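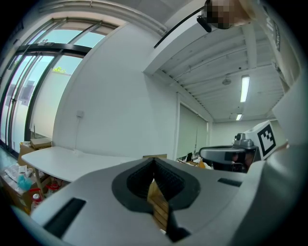
Tall windows, black metal frames, white bulkhead above. Photo: Kadulik

Sylvain Besson wants to talk about the windows first. Fine by me.

"You buy a room for the light, then you spend two years fighting the light," he says. He runs Sepp, a small workshop that fits out and repairs rooms for other people, and this is the one he keeps coming back to. Black metal, lots of glass, a tree outside.

Why black? "The client asked for white. I said try black for a week, on paper, taped up. They kept the paper." He laughs. Then a long bit about paint that I didnt get down in full, sorry. Short version – matte, never satin, and don't let anyone touch up a frame with a brush.

The bill for the glass side came to $3,526, which he thinks is low. He did the sealing himself. "That number has no labor in it. Put that in."

On cleaning he is strict. Warm water, a drop of dish soap, a rubber blade, top to bottom. No sprays. "People spray, then they wipe it in circles, then they call me in August and say the glass is bad. The glass is fine."

We get to the ceiling. The white bulkhead was a fight too. The first drawing, from a firm called Zultis, had it lower, and Besson sent it back with one word on it. He won't tell me the word. "It had to stay white and it had to stay plain. You put a molding on it and your eye goes up there. I want your eye going outside."

And in the evening? "Evening is different. All that glass goes dark and you see yourself." He wanted curtains, the client wanted blinds, and they still haven't settled. A heavy linen from Jumum is the favorite, though he hates the price – $68 a yard, and he figures on 32 yards.

"I said wait a winter. See how cold you get standing next to it."

Would he do anything differently? Bigger handles. He says it fast, like he's been waiting for the question. Also the door seals, he used a cheap one on the first go and had to pull it all out agian.

Last thing I ask is about the tree. Did he plan the room with it in mind?

"No. I wanted it trimmed. My wife told me to leave it alone, so we left it."

Next job is a stairwell, smaller, no windows at all. He starts it in August.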